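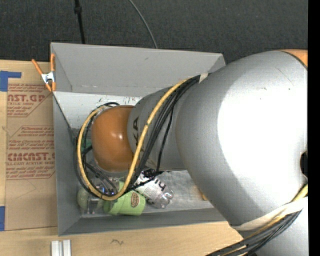
Can a robot tidy your room yet? The short answer is no, or at least not very well. Picking things up is one of the hardest jobs you can give a machine, even when everything is in one place. A green cup lying on its side and a clear plastic bottle right next to it are easy for you to tell apart. For a robot they are much trickier. Light shines through clear plastic and bounces off shiny packaging, so a computer can have trouble working out where one thing stops and the next begins.

How does a computer see?

A digital camera turns a picture into tiny squares called pixels. In many pictures, each pixel gets numbers from 0 to 255 that say how bright its colours are. The computer has to find the cup somewhere in all those numbers. Your brain does the same sort of job without you noticing.

Why is grabbing so hard?

Squeeze a cup too hard and it gets squashed. Squeeze too softly and it falls. You feel this through your skin and change your grip straight away. Many robots can't feel much at all.

What can robots do now?

Robot vacuums can clean a flat floor, but a sock can stop them. In factories, robot arms are very good at doing the same movement over and over. Chores are different every time. Yesterday's mess is never quite the same as today's.

Try it yourself

Put 5 things from the kitchen in a box. Put on thick oven mitts, close one eye and move them to another box. Give yourself 20 seconds. Then try again with bare hands and both eyes open. Which way was faster?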